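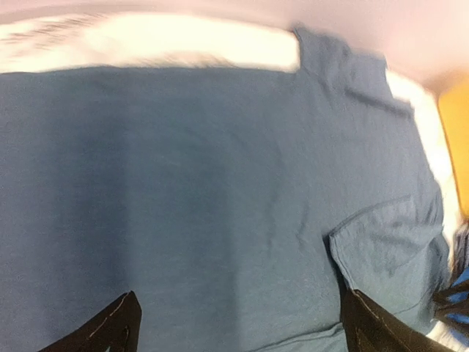

A blue T-shirt laid out flat. Look for the creases!

Why Do Clothes Wrinkle? (and how folding helps)
Asel's Why Pages for kids. Jul 14, 2019

Grab a T-shirt. Scrunch it up in your fist. Count to 11. Let go. Wrinkles everywhere, right? So what happened in there?

Cotton comes from a plant. The fluffy part gets spun into thread, and the thread gets looped into cloth. Tiny loops, row after row. This is called a knit. Pull on your T-shirt and it stretches a bit, then springs back. Thats the loops moving.

Now zoom in, way smaller than you can see. Inside each cotton fiber are long chains. They hold on to each other with little weak links. Bend the cloth and press on it for a while, and some links let go and grab on in a new spot. Now the cloth "remembers" the bend. Wrinkle!

Water and heat loosen the links. So damp clothes left in a heap dry all crumpled. An iron does the same trick, but flat. (Irons are a grown-up job.)

OK, folding. A fold is a bend too. But a neat one, in a place you picked. Lay the shirt on a table first. Smooth it from the middle out. Sleeves go over onto the body. Then sides in, then bottom up to the neck. Done.

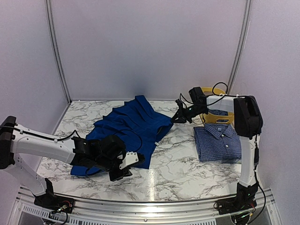 Some folds are there on purpose. Pleats are folds somebody sewed or pressed into the cloth so it hangs in lines. Don't smooth those out! Lay them down the way they want to go.

Button-up shirts take longer. Do up a few buttons, turn it face down, fold the sides and sleeves back, then flip it over so the collar ends up on top. Collars crush easy, so nothing heavy goes on them.

Baskets are fine for folded stuff. Just dont stuff them full, becuase squashing makes new wrinkles.

Try it: fold one T-shirt, scrunch another one. Leave both for 40 minutes. Which has more lines? Where are they?

Word box
Knit: cloth made of loops
Crease: a line left by a bend
Pleat: a fold made on purpose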